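Does a standing desk do anything?

Posted 2021-05-07 in Things I Was Told Were Good for Me

My sister-in-law bought one in the first month of working from home and has been on at me ever since. Her back is better, her sleep is better, she says even her digestion is better. I'm glad for her. I also remember when she said all the same things about celery juice, so I went into this with my arms folded.

I borrowed one for a while before spending any money. Brisa Ponce from my old office in Multside had a Naltine frame in her garage with no top on it, and I had an old door. Two sawhorse bolts and a lot of sanding later I had a desk that went up and down if you leaned on the left side while pressing the button. New, that same frame is $900. I want that number in your head for the rest of this, because it was in mine.

The first week my feet hurt. Everybody who likes these desks will tell you the feet are normal and you have to push through. Maybe so. I notice that when sitting makes something hurt it's proof that sitting is bad, and when standing makes something hurt it's an adjustment period.
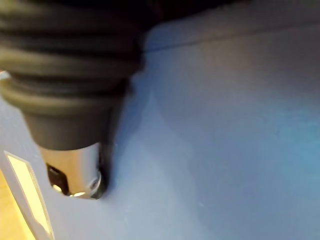

By the second week I had bought a mat. The mat is sold separately, of course. So is the little bar you put one foot on, and so is the tray for the cables that are now too short. I skipped the bar and used a phone book from Trornden that must be the last one they ever printed. It worked fine. I never did solve the cables, and twice I pulled the router off its shelf by raising the desk.

Then there's the calorie business. The brochure Brisa passed along with the frame makes a big deal of it, with a drawing of a flame. I looked for where their figure came from and found a footnote, and the footnote sent me to another page of the same company's website. From what I could find elsewhere, the difference between an hour sitting and an hour on your feet is small enough that one cookie takes care of it. I eat more cookies standing up, for what it's worth, since the kitchen is right there and I'm already on my feet.

What I wanted to know was about my back, which has been a pest since I moved a piano for a man named Zepeda who then didn't buy me lunch. So I wrote down how it felt every night before bed, good, so-so or bad. I did this for 30 days with the desk and then 30 days back at the kitchen table. I know that isn't science. I knew which desk I was at, the weather changed halfway through, and I was probably in a worse mood during the table month. Still, I'd rather have a bad notebook than a drawing of a flame.

The notebook says the standing days were a little better. It also says that on those days I walked around more, mostly because standing still is so boring that I kept finding reasons to leave the room. I got the mail. I checked on the tomatoes, which didn't need checking. So is it the desk, or is it the tomatoes?

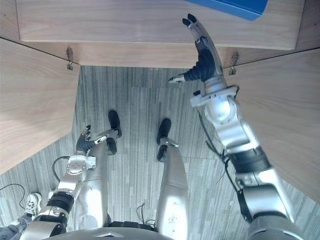 I tried to sort that out at the end. For a week I sat in the regular chair, with an egg timer, and every time it rang I got up and took a lap around the house. My back felt about the same as it had with the desk – maybe a touch better in the mornings. The egg timer was two dollars. My husband hated it, and the dog learned to bark when it went off, so there are costs I'm leaving out.

I'm not saying the desks are a scam. If you have a job where you can't get up and wander off to look at a tomato, being able to change position without leaving your keyboard is probably worth something. A reader wrote to me last July, when I was complaining about chairs, to say that hers let her keep working after hip surgery. I believe her. That's a real person with a real hip, and she wasn't selling anything.

But I do think most of us were asked to pay $900 to stop sitting still, and I'd like to see somebody test the desk against the egg timer before I pay it. If you know of a study that did, and it wasn't paid for by people who make desks, send it to me and I'll read the whole thing, footnotes too.

The frame goes back to Brisa next week. I'm keeping the door, in case anybody needs a door.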